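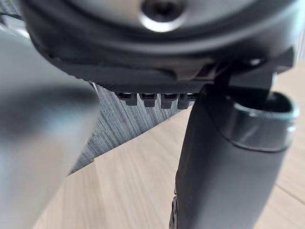 Taller de orden doméstico - apuntes de la sesión 2

Hola a todos, os dejo por escrito lo que fui contando en clase, que ya sé que hablo deprisa y luego me pedís los apuntes. Hoy toca la mesa de trabajo: cómo despejarla y cómo volver a ponerla en marcha sin perder la tarde entera.

1. Vaciar primero

Yo lo saco todo, hasta el último clip. Me da mucha pereza (¡muchísima!), pero si voy apartando cosas de un lado a otro acabo con el mismo lío en otra esquina. Shu-fen Yip, que dio este módulo en enero, prefiere ir por mitades. Probad las dos maneras y me contáis.

2. Separar en 4 grupos

Lo de uso diario, lo de uso semanal, lo que vive en otra habitación y lo que no sabemos qué es. El último grupo va a una caja con la etiqueta Later, que es como la llama Luminița Olteanu en su cuaderno y ya se nos ha quedado el nombre. La caja se revisa en la próxima sesión, traedla tal cual.

3. Limpiar la superficie

Paño de microfibra apenas húmedo y después otro seco. En superficies lisas y oscuras se marcan mucho los dedos, así que ahí repaso con calma y a contraluz - es la única forma de ver los cercos. En las ranuras y los bordes con textura, un pincel blando.

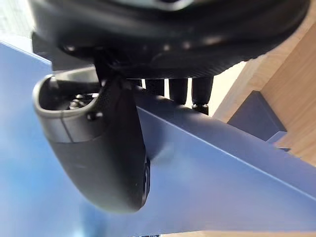

4. Volver a colocar

Lo diario, al alcance de la mano sin levantarse. Lo semanal, en el cajón o en la balda de arriba. Y dejad un hueco libre, aunque os pique llenarlo.

Para el próximo día: haced la mesa de casa y apuntad qué os ha costado más soltar.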